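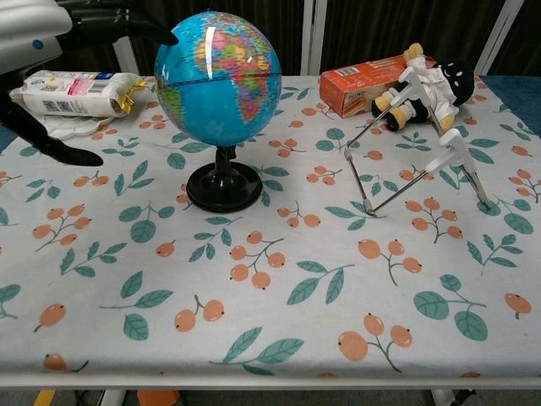 Section 7. Clearing a Stalled Finger Fault (Code 341)

7.1 When this section applies

Code 341 is shown on the Narska controller when a finger drive draws more current than its limit allows and does not reach its commanded position. The hand stops, the arm holds its last position, and the status line reads FINGER STALL. The fault is most often seen with smooth, rounded objects such as balls, bottles and desktop globes, where a fingertip may slide past the object and press on the table or on the object's base.

Only operators who have completed the basic safety course may carry out the steps in 7.3. Section 7.5 is reserved for service staff.

7.2 Before you begin

CAUTION: The arm remains powered while Code 341 is active. Stored force in the finger may be released without warning. Keep hands, hair and loose sleeves out of the reach of the hand until step 3 is complete.

CAUTION: Do not pull the object out from between the fingers. A finger under load can snap closed.

Note: Tablecloths and other soft coverings can shift or bunch under a fingertip. Where a covering is part of the task, check that it lies flat and is fastened at the table edge before each run.

7.3 Clearing the fault

1. Press the stop button on the pendant. Do not use the emergency stop unless a person or property is at risk; the emergency stop also clears the fault log.

2. Write down the fault code, the finger number and the time of day in the station record.

3. Turn the mode key to HAND RELEASE and wait for the steady tone. The finger drives are now free and the arm brakes are engaged.

4. Check each fingertip. If a tip is touching the table, open that finger by its middle link. Do not lift it by the tip, as the pad may separate from its mount.

5. Move the object away from the hand. Support tall objects at the base. Leave plates, boxes, stands and other items where they are unless they block the fingers.

6. Inspect the fingertip pads for cuts, flattening or loose edges. If a pad is damaged, stop here and go to 7.5.

7. Turn the mode key to JOG. Raise the arm by at least 65 mm before moving it sideways.

8. Run FINGER CHECK from the Tools menu. Each finger opens and closes once. Stand clear during the check.

9. Return the object to its start position, select RESUME and confirm.

7.4 If the fault returns

One repeat is permitted. If Code 341 appears 2 times in the same task, leave the controller in HAND RELEASE and take the station out of use. Hang the red tag on the pendant and notify the shift lead, Dela Agbeko, or in her absence Filipa Garcia.

Do not raise the current limit to complete a run. In February a limit was changed at the Ehlers site after repeated stalls, and a finger gear was stripped during the next grasp. There were no injuries – the operator was outside the marked area – but the hand had to be replaced.

7.5 Service staff only

Compare the table height stored in the task file with the measured height at the station. An incorrect value is the usual cause of a fingertip driving into the surface. Correct the file, replace any damaged pad, and repeat FINGER CHECK with no object in reach.

Send the record and the exported log to Myung-ja Kwon. The red tag may be removed only after she has signed the record.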